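Why Does a Towel Soak Up Water?

Rub your hands on a plastic bag after washing them and they stay wet. Rub them on a towel and they get dry. The towel is made in a way that gives water somewhere to go.

Most towels are made from cotton. Cotton comes from a plant, and the fluffy part is made of long, thin hairs called fibers. Water likes to cling to cotton. When a drop touches the cloth, it creeps along the fibers and into the tiny gaps between them. This creeping is called capillary action. Paper and sponges do it too.

The way the threads are woven matters as well. A bath towel often has little loops standing up all over it. A waffle towel has small squares with raised edges - a bit like the waffle you eat. Both kinds have more surface than a flat sheet of cloth, so more of the fiber can touch the water.

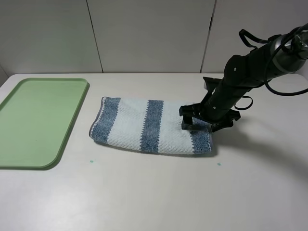
Stripes do not change how much a towel can hold. The color comes from dye, and in many striped towels the threads are dyed before they are woven. The weaver sets up the colored threads in order, and the stripes appear as the cloth grows.

Folding makes a difference, but only to drying. A wet towel folded into a bundle dries slowly, and after a while it can start to smell. That smell comes from tiny living things that grow in damp cloth. Hang a wet towel open, and fold it when it is dry.

Try it yourself

Cut a strip from an old cotton towel (ask first) and a strip from a plastic bag. Dip one end of each into a cup of water with food coloring in it. Wait five minutes. Look at how far the color has climbed up each strip, then mark the place with a pen.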